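Taking apart and rebuilding a desktop computer: order of work and time taken
Project report, Hardware Maintenance module
Shadi Smadi and Adalberto Nogueira
Trenthorpe College, May 2018

1. What we set out to do

The module asked each pair to choose a repair or maintenance job, write a set of working instructions for it, and test the instructions on people who had not seen them before. We chose the stripping and rebuilding of a full-size office desktop. The college had 11 of these towers in store, and they all open in the same way, so we could repeat the job without learning a new case each time.

By "stripping" we mean taking out the hard drive, the memory, the processor with its cooler, and any card fitted in the expansion slots. The power supply and the motherboard stay in the case. We left them in on the advice of our tutor, who said that a technician on a normal visit would hardly ever remove either one.

2. The first version of the instructions

Our first version was copied more or less from our own notes. It started with the memory, then the processor, then the card, and finished with the hard drive. There was no good reason for this order except that it was how Adalberto had done it the first time.

It caused trouble straight away. With the drive still in place its data and power cables lie over part of the board, and both of us kept pushing them aside with the back of a hand. On one run the power cable sprang back and landed in the open processor socket. We checked the contacts with a magnifier and found no damage, but we stopped using that version the same day.

3. The second version

The second version puts the drive first:

Shut down, unplug, and hold the power button in for five seconds.
Lay the tower on its side and take off the side panel.
Put on the wrist strap and clip it to bare metal on the case.
Unplug the data cable and the power cable from the drive.
Press in the sides of the carrier and slide the drive out.
Take out the card.
Take out the memory, opening the clips at both ends first.
Undo the cooler screws in a cross pattern and lift the cooler off.
Open the socket and lift the processor straight up.

Rebuilding follows the list backwards, with fresh thermal paste before the cooler goes on. We also added a note to tuck the power supply cables against the case wall before working near the socket.

4. Where to put the parts

This took more thought than we expected. In our first runs we laid everything on the bench to the right of the case, and by the end we had screws under the cooler and a memory module leaning on the mouse. Shadi then tried a cardboard lid divided up with tape. It was better, but the drive would not stand up in it, and lying flat it took up most of the lid.

A tray with slots and raised posts worked best. The drive can stand on its edge, still in its carrier, with its label facing the person working, and thin cards go in the lower slots. Screws went in a separate pot – a jam jar lid in our case. We kept the tray on the left side of the bench from then on. Shadi is left-handed and would have liked it there anyway; Adalberto took a few runs to get used to it.

We leave the blue carrier on the drive all the time it is out. Taking it off saves nothing, and one of its pins can drop into the case if it is removed over the open side.

5. Times

We timed a full strip and rebuild from the side panel coming off to the side panel going back on. Adalberto's first run with the first version took 797 seconds. His last run with the second version and the tray took 561 seconds. We do not claim that the whole difference comes from the instructions. He had plainly had more practice by then, and we did not have a third person of the same skill to compare him with.

The longest single step was cleaning off the old thermal paste. On the last run it took 79 seconds, and we found no safe way of making it shorter.

Two students from the year below followed the second version without help. Both finished and both machines started. One of them put the memory in the wrong pair of slots, as our instructions did not say which slots to use. They do now.

6. Pictures of the work

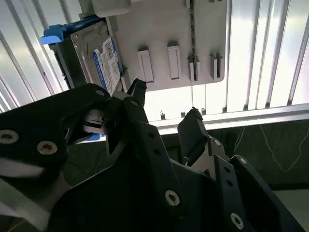 Hard drive with its blue carrier.

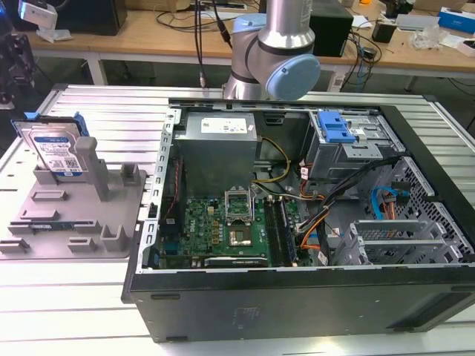 Tower on its side with the panel off and the socket open.

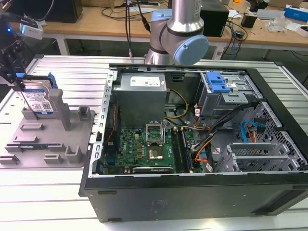 Drive propped in the tray beside the open case. 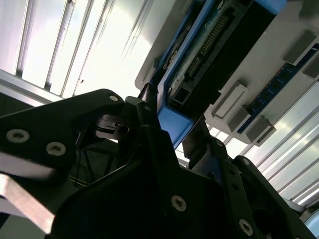

7. Problems and changes

The weakest part of the instructions is still step 5. The carrier has to be squeezed quite firmly, and people who are worried about breaking it tend to pull on one side only, so the drive jams at an angle. We rewrote the step three times. The present wording says to press both sides, keep them pressed, and pull level. A drawing would probably do more than another rewrite, and neither of us draws well.

The wrist strap clip slipped off twice on painted parts of the case. We now tell people to clip it to the unpainted metal of the drive bay.

We had meant to repeat the timings on a smaller desktop case, and ran out of weeks. The order would need changing for that one, as the drive sits under the optical drive and both have to come out together.

8. Who did what

Shadi wrote both versions of the instructions and ran the test with the younger students. Adalberto did the timed runs and kept the log. The report was written together, apart from section 4, written by Shadi, and section 5, written by Adalberto. The full log is in the module folder with the printed instructions, and a copy of the second version has been left in the store cupboard next to the towers.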